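From: Ingvild Sandberg
To: textile-care list
Subject: Re: Heat-erasable pen marks coming back on linen

Iman Tawfik wrote:

> I mark pleats and hems on medium-weight linen with the heat-erasable
> sort of pen. The lines go under the iron as expected. One set of
> curtains spent a night in an unheated van and the lines were back in
> the morning, fainter but plain enough to see from across a room.
> Is this a fault in the pen, or have I been using too little heat?
> Also, does it matter whether I wash before or after pressing? I have
> 27 more panels to mark, so would like to settle it before I start.

Iman,

Neither. The ink does not leave the cloth when you iron it. It has a dye, a developer and a third compound which separates the other two above a certain temperature, and the colour goes. Cool it far enough and they join up again. More heat will not change that, and on linen it may scorch before it does anything useful.

I ran a small test in August, using offcuts of the Mandulen linen (undyed and the darker blue) and a cotton drill from Lema. There were 48 strips, each with one line drawn against a ruler at normal hand pressure. All were pressed with a dry iron on the cotton setting until no line could be seen, then left in the freezer overnight.

Results:

Undyed linen, pressed only: line returned on every strip.
Undyed linen, washed at 40 then pressed: no line on most, a faint one on 11.
Blue linen: line returned, and on some strips there was also a pale track that stayed whether the strip was warm or cold.
Cotton drill: as undyed linen.

The pale track worries me more than the returning line. I could not wash it out, and a second wash with Rornen liquid made no difference. I would not use these pens on any dark cloth at all.

Order of work: wash first, while the line is still visible, then press. If you press first you cannot tell whether the wash has removed anything.

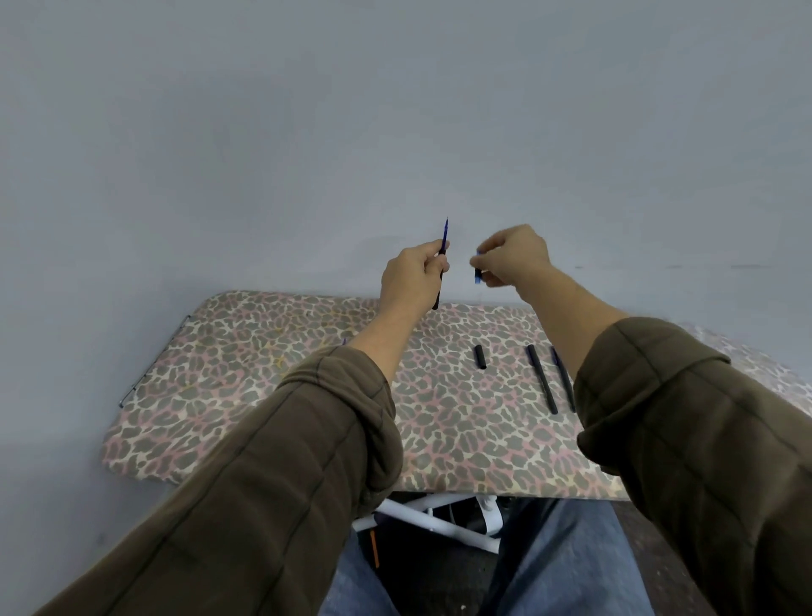

For the panels, I would keep the pen inside the seam allowance and use tailor's chalk or thread tacks for anything on the face. Tacking is slow, but on a long pleated heading you only need a stitch at the fold points. Sakow tacking thread snaps cleanly and leaves no fluff. The clay chalk brushes off linen if you do it before pressing; the wax sort does not, and will melt in.

Whatever you choose, mark one offcut, treat it as you would the panel, and give it a night in the freezer.

My strips were all freshly marked. I have no figures for lines left a month or more before washing and would be glad of any from the list.

Ingvild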